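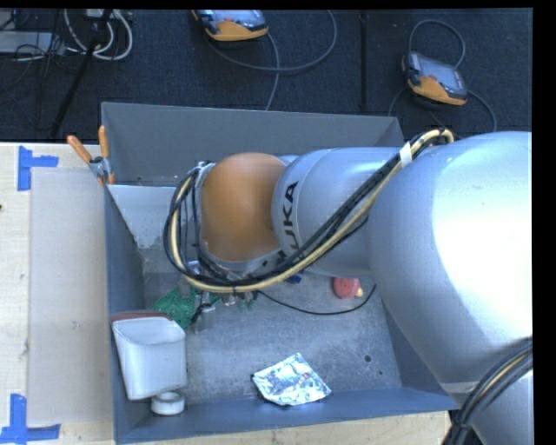

Cable bundle on a secondhand KUKA keeps dragging through the bin. How do you route yours?

Posted by clovero_shop on a Thursday, in Home and Shared Workshop Builds

Hi everyone, and sorry in advance for the length! A few of us at the shared shop in Busbridge have been putting together a sorting cell in the evenings. The arm came to us used, with 2,662 hours on the counter, and it reaches over a gray bin full of odds and ends (foil packet, a round red thing, little metal and clear bits) that we want it to learn to pick out.

My trouble is the cables. The black and cream bundle arches over the joint, comes down across the forearm and makes a big loop around the orange-brown wrist cover. There's a white wrap near the top end and I'd love to know where to put the next one. When joint 5 turns past 59 degrees the loop pulls tight, and if I give it more slack, the thin black cable hangs down into the bin and nudges the parts. I've lost two evenings to this and would dearly like to get back to the fun part.

Rezende

Welcome, and what a lovely project to have on the go! I went through the same thing with mine. Don't fix the bundle hard near the wrist. Anchor it firmly on the forearm, then leave one smooth loop from there to the tool, and use hook and loop straps so you can change your mind (you will, more than once). Jog each wrist joint slowly to both ends of the travel you really use, with the speed turned right down and somebody's hand on the stop button, and watch where the loop wants to go. The thin cable should ride inside the bundle until the very last bit. I'd also set software limits on the wrist, as bin picking seldom needs the full turn.

itesberg_garage

zip ties

busbridge_bench

Please not tight zip ties on anything that twists, they bite into the jacket. I agree with the long answer. One thing to add is that the spring clamp on the corner of your bin has its handles sticking up, so check that the loop can't snag there on a low approach. We bolted our bin down in July and I wish we'd done it sooner.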